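Plunderstead Community Board > Work and Jobs > Hand grippers instead of the packing table, what changed for you?

tilda_packs
Posts: 610

I work at Pummont, in the fruit gift section. Before February we were packing plates and baskets for eight hours. Now half of my team goes out with the hand grippers and we place the fruit slowly, again and again, so that the robot arms can learn it. Same pay per hour. I want to ask people from other places how it is for them, because at our place opinions are very divided.

For me it is better for the back and worse for the wrist. Also I miss the talking. When you do a take you should be quiet and think only about the fruit.

bruno_k
Posts: 100

Same pay per hour, yes, but you had a bonus for speed before, no? We had it at Caldeira and it disappeared on the first day with grippers. They said there is no speed to measure now. For my family this was a real loss, so please check your payslip.

tilda_packs
Posts: 610

We still have a bonus, but now it is for accepted takes. I don't like it so much. With the baskets I could see myself if the work was good. Now somebody in an office decides and I learn it the next morning.

MarshLane
Posts: 885

I am sorry but I don't understand the complaint. You are sitting at a sofa moving oranges. I did nine years on the cold line and my fingers are still numb in winter. I would take this job tomorrow.

D. Ok
Posts: 2665

MarshLane, I respect the cold line, I was there too. But please don't think it is only sitting. Two grippers, small round fruit, some of it in slippery film, and a cloth which makes a wrinkle every time you touch it. I put two from the work, so people know what we are speaking about.
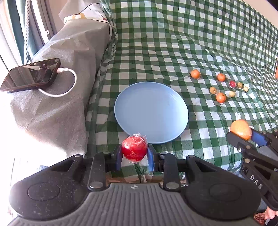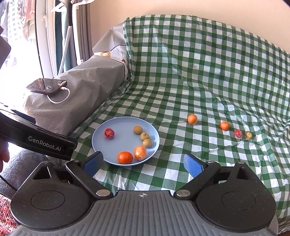

Deok-su Ok

The apple in the first one is the kind I find most difficult. The film is twisted at both sides, and if you press on the twist, the fruit turns in the fingers. You must take it by the body, left and right. The small yellowish ones on the plate in the second are easier to hold but they like to roll.

What changed for me is mostly the training of new people. Before, I could teach a new packer in one morning, just by standing next to her. With the gripper I have to explain things which my hand knew without me. How hard, from which side, when to open. I find this interesting, but it is slower and our manager did not plan any hours for it.

bruno_k
Posts: 100

Nice work, but it doesn't answer the big question. When the arms have learned it, who will pack the plates?

D. Ok
Posts: 2665

I don't know. I asked Malcolm Goodall at our last shift meeting and he said that the packing table stays through the next season. After this he could not promise. I prefer this answer to a nice one.

MarshLane
Posts: 885

OK, I take back the "only sitting" part. I still say it is better than cold line. And bruno, they were going to buy machines anyway – with you or without you. At least this way somebody who knows fruit is showing how to hold it.

bruno_k
Posts: 100

Then somebody who knows fruit should be paid for the knowing, and not for the hour. This is my whole point and I don't move from it.

illi_temp
Posts: 9

Hello, I start at Illisness next month, with the same kind of grippers. Can I ask a practical thing? Is it allowed to change hands, or must it be always the same one? I am left-handed and a little worried.

tilda_packs
Posts: 610

At ours you hold one in each hand, so it matters less than you fear. Ask for a pause when the thumb starts to hurt, don't wait until the evening. I waited and had to stay home for two days.

illi_temp
Posts: 9

Thank you, I will ask. Do they give you the pause as paid time?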